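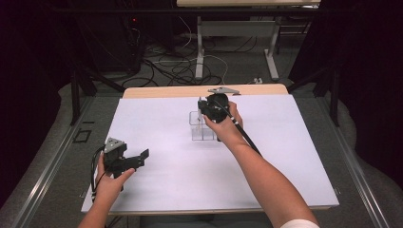
Why do small parts get mixed up in storage when each size has its own compartment?

Mixing usually starts at the dividers. In many compartment boxes the divider walls stop slightly short of the closed lid, and a thin part such as a washer can slide over the top when the box is tipped or carried on edge.

The gap is small. A flat washer for a number four machine screw is thinner than a credit card, and a clearance that looks closed to the eye will pass it. Screws and nuts of the same nominal size stay where they are put, so the owner finds two or three stray washers in the next compartment and assumes they were sorted wrong in the first place.

The repair trade has dealt with the problem for a long time. A catalog printed in 1887 for the clock and instrument trade lists shallow trays with a felt-lined cover, the felt being pressed down onto the dividers by a pair of brass catches. The price was high for the period, and most shops went on using corked glass tubes, one part to a tube, stood upright in a drilled block. The tubes did not leak parts. They took up a great deal of bench space and broke often.

Molded plastic changed the economics. A one-piece box with fixed dividers can be made in a single shot, with the lid attached by a living hinge, and the tooling cost is spread over a very long run. The weak point is flatness. A thin lid bows as it cools, and the bow is greatest in the middle, where there is no wall to hold it. Boxes that seal well at the corners will often have an open path across the center dividers.

Stakska, a maker of bench storage, addresses the bow by molding the lid with a slight crown in the opposite direction. When the latches are closed the crown is pulled flat and the lid bears on the dividers along their full length. The arrangement depends on the latches staying tight. After long use the plastic relaxes, and the contact pressure falls off first at the points farthest from a latch.

Stakel takes a different route with a loose insert of closed-cell foam that sits between lid and dividers. Foam seals over minor warping and can be replaced when it takes a permanent set. It also sheds fine crumbs at the cut edges, and light parts cling to it in dry weather. For steel hardware neither point matters much. For jewel bearings, surface-mount components and watch screws, both do.

We put 20 boxes from our own shelves through a simple check. Each was loaded with thin washers in one compartment only, latched, turned on each of its four edges and set back down flat. Before loading, the boxes were left overnight in the workshop so that they would all be at room temperature. The results followed lid stiffness more closely than price. Boxes with ribbed lids held their contents. Boxes with plain lids passed washers in most positions, and the wider the box, the worse the result. Foam inserts held in every case, including one insert that was visibly torn at a corner.

Depth is the second consideration. A deep compartment holds more but is slow to pick from, as fingertips or tweezers have to reach down past the wall at a steep angle. For parts under a quarter inch, a shallow tray with a curved floor is faster. The part can be slid up the curve and lifted from the edge. Flat-floored boxes are better for parts that are stored in a fixed orientation, such as springs laid in parallel.

Clear walls have a practical use beyond appearance. The stock level can be read from the side with the box still on the rack, and a stray part shows against its neighbors. The common clear plastics differ in how they age. Polystyrene is the clearest when new and the first to crack, usually at the hinge pin. Polypropylene is cloudier but survives repeated flexing, and it tolerates the light oils found on new hardware. Polycarbonate is tough and clear but can craze where it is in contact with some solvents. A box used for freshly degreased parts should be kept open until the solvent has flashed off.

Labeling is where most systems fail. A label on the lid describes the box only while the lid is on, and lids from identical boxes are interchangeable. Modise, a small repair shop that stocks fasteners for older typewriters, carries 3562 separate part numbers and labels the base of every compartment, with the number printed to be read through the floor. The lid carries only the box number. If the lids are swapped, the error can be found by turning a box over.

The shop also limits each box to one thread standard. Unified and metric screws of similar diameter look alike in a tray, and a wrong one will often start by hand before it binds. With the standards kept in separate boxes, a stray screw is at least a stray of the same family.

Static deserves a mention for anyone storing electronic parts. Ordinary clear boxes hold a charge, and chip components will jump to the wall when the lid is opened. Wesley sells a dissipative version of its standard box, tinted gray, at about 30 percent over the price of the plain one. Sensitive devices should go in these or stay in their original packaging. A plain box wiped with an antistatic solution will behave for some weeks, after which the treatment has to be repeated.

For existing boxes with plain lids, a sheet of thin closed-cell foam cut to the inside dimensions of the lid is a workable retrofit. Cut it slightly oversize so that it stays in place by friction. Adhesive is best avoided, as it creeps out from under the foam and picks up parts along the edge.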